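分类:工作记录 / 零食与包装

2021-11-16

今天整理能量棒的分装。上周从 Toivonen 拿回来的那一箱一直堆在柜子下层,口味混着放,谁想吃谁去翻,翻完也不归位。Yuxi Peng 前天提过一次,说再这样下去连保质期都对不上,所以上午先把这件事做掉。

箱子拆开以后,先看外包装上的日期。大部分是明年 2 月到期,有一小批更早,单独挑出来放在我桌子右手边的抽屉里,这周优先吃掉。压扁的、封口翘起来的没有留,直接扔了。Ilari Juntunen 觉得压扁的也能吃,我没意见,但不往分装里放,分装出去的要能站得住,封口也要平。

分装盒还是用透明的塑料盒,没有换成之前讨论的纸盒。理由上次开会说过:纸盒便宜,但从外面看不见里面还剩什么,最后还是每个人都要打开看一眼。Dollirari 那边报过纸盒的价,起订 2,000 个,我们这点用量根本用不完,仓库也没地方放。透明盒用脏了擦一下就行。注意用干布,湿布擦完会留水痕,放进去的包装纸会粘在盒壁上。

盒子沿着桌子后沿一字排开,前面留出操作的地方。试过把盒子放在左右两侧,拿东西的时候胳膊要绕,而且容易把边上的碰倒,后来就不再那样摆。灰色编织垫放在偏左的位置,棒子先放到垫子上再进盒。垫子有纹路,东西不打滑,直接放在木桌面上的话,包装纸光滑的那一面朝下时一推就跑。
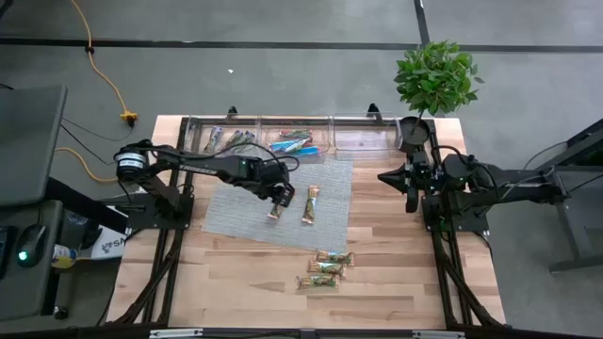 同一种包装的尽量归到一个盒里,颜色不一样的归到另一个盒。不严格按口味分,按口味分盒子不够用。Tshepo Masilela 建议在盒子外面贴标签,写上口味和到期月份。我试写了一张,胶带在塑料上粘得住,但撕下来有残胶,先不贴。Joar Ekström 说 Lemton 有一种可移除的标签纸,等他把样品带过来再试。

摆放方式记一下,免得下次又从头试:

竖着放最省地方,取的时候捏住上端往外抽就可以,不会带出旁边的。缺点是盒子没装满时会歪,靠着盒壁斜成各种角度,看着乱,但不影响使用。

横着放比较稳,叠起来之后下面的不好拿,要先把上面的挪开。如果是当天就要发完的,横放没有问题。放好几天的还是竖着。

两种方向不要在一个盒里混放。混放以后中间会有空隙,晃一下全散开。

还没进盒的先平放在垫子前面的桌面上,长边朝同一个方向。不用摆得很齐,拿的时候顺手就行。之前有人喜欢全部堆成一摞,堆高了会滑下来,地上那一次捡了半天,有一根滚到柜子底下,到现在也没找着。

桌面的情况:木条拼的桌面上周刚上过油,上午摸着还有一点涩,下午好一些。上油用的是 Bendton 的那一罐,剩得不多了,下次采购一起补。桌面不要放热杯子,也不要直接在上面拆箱,裁纸刀划过的那几道印子打磨了很久。拆箱到旁边的推车上去拆,碎纸和胶带当场丢掉。

称重也顺手做了一下。一个空盒加满之后连盒最多 800 克,放在架子最上层没有问题。架子上层的托板是薄的,再重我不放心,两个满盒不要叠着放上去。

Jouko Karppinen 中午过来看了一眼,问能不能每盒固定数量,方便月底对账。我的看法是可以定,但要等标签的事情一起定下来。现在包装的厚薄不一样,同样一盒,厚的那种放 4 根就显得挤,薄的还有富余。如果硬要统一,就得按最厚的来,盒子会空出一块。他说先不急,月底前给他一个说法。

发放的位置暂定在茶水间靠窗的台面,不放在微波炉旁边。巧克力涂层的那种受热会软,隔着包装捏起来就变形,再冷下来形状也回不去。夏天那批就是这样报废的。台面上午会晒到一会儿太阳,盒子往里推一点,推到墙边。

另外,盒子空了请拿回来,不要往里面放别的东西。昨天在一个盒里发现订书钉和一支笔帽,食品盒和文具盒长得一样是个问题,文具那边换成有色的盒子更省事。这个我去跟行政说。

待办:

- 问 Joar 标签纸什么时候能到。
- 抽屉里那批快到期的,贴张纸条提醒大家先拿。
- 桌面油补一罐,干布再拿 2 包。
- 文具盒换颜色,跟行政确认。
- 每盒放多少,月底前回复 Jouko。
- 柜子下层清空以后擦一遍,角落里有碎屑。

下午又补了一点:垫子用完抖一下再放回去,编织的缝里容易夹碎屑,用软毛刷顺着纹路刷,不要横着刷,边上的线头已经有点松了。线头先别剪,Yuxi 说她带针线来收一下边。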